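Posted in August by Frauke Petersen

The Welard fingers came in a padded envelope with no note, and I'd been at Flatgate long enough to know that meant somebody upstairs wanted an answer by teatime.

"Which is better, then?" said Dwynwen Pritchard, leaning over my shoulder with her toast. "These or the Walltons?"

I told her I'd only just opened them. She ate her toast at me until I got up.

I should say that I loved the Wallton fingers. They were slow and a bit blunt and I'd been through 2,000 grasps with them over the winter, most of them fine. You get fond of a thing that way. The Welards were pointed, rather elegant (like something for eating snails with), and cost 40 pounds more a pair. I wanted them to be rubbish.

So I set them the tea table, which is my own test and a mean one. Cup, tray, plate, cutlery, plant. You lay it all out and the arms have to clear it without hurting anything, and you don't help, even when it's agony to watch. I'd named it after my gran, who was a Tamošiūnaitė before she married and could clear a table for 14 in the time it took the rest of us to find our shoes.

The first go was awful. I was delighted! The arm closed on thin air, thought about it, and closed on thin air again. Lyle Pruitt wrote it down in his tiny handwriting and said nothing, which is how Lyle laughs.

Then I changed the approach angle - only a touch, honest - and everything went quiet in that way it does when a machine starts to look as if it knows what it wants. I stopped chewing my pen. Dwynwen came back without her toast.

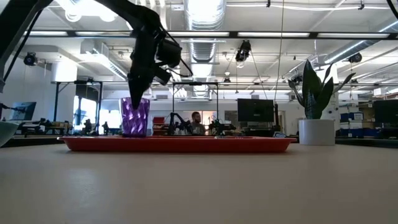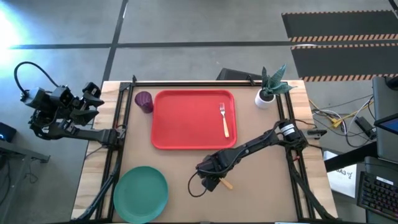 "Your gran would've had that done by now," Dwynwen said.

"My gran would've sent you to dry up."

We kept on until the sun had moved off the window and Lyle had filled three pages. By then I'd gone over to the enemy completely. I was saying "come on, sweetheart" to a pair of fingers I'd called cutlery for show-offs that same morning, and I knew the others could hear me, and I carried on anyway.

At five I had to write the email. I put in the grasp times and the drops, all 109 lines of it, and then I sat there with the old Wallton fingers in my lap, one in each hand. They had scratches I could have told you the dates of.

"You could say it's a draw," said Lyle. It was the longest speech he'd made all day.

I typed "Recommend Welard" and pressed send before I could go soft. Then I put the Walltons in my coat pocket and went for the bus, and all the way home they clicked together whenever I moved.

Filed under: Short fiction, Workplace tales

More recent stories
The Night Shift at Flatgate
Evaristo Bermúdez Buys a Boat
A Spare Key for Zixuan Xue
What the Lift Engineer Heard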